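Open day walk-through, two-arm sorting table — my checklist, with comments

Visitor line on floor, 2 yards back: OK. Joana Amaral wants it brighter for November and I'm with her.

Arm bases clamped to the frame: OK, I gave both a good tug before power-up.

Cables clear of walkway: NOT YET. There are cords on the carpet tiles to the right, and with 200 people coming through I'd like covers on them!
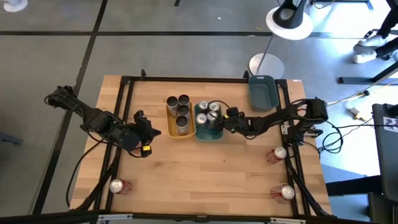
Stop button reachable by host: OK — Karpenko moved it for us after the last visit, bless them.

Speed limit set for demo mode: OK. I ran 16 cycles and never felt like stepping back.

Cans and bins: fine, but please put spare cans away before the doors open (kids will grab them).
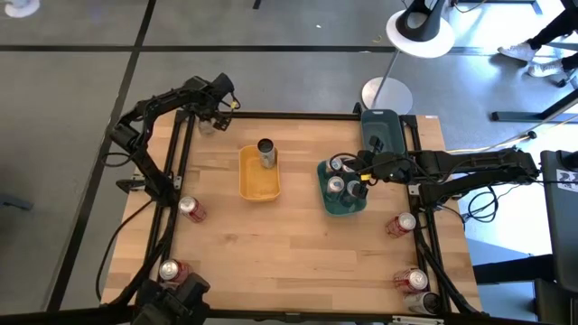
Item 6, cans and bins. Four cans in the teal bin, one in the yellow-orange one.

Host badge and talk sheet: still waiting on Burance for these.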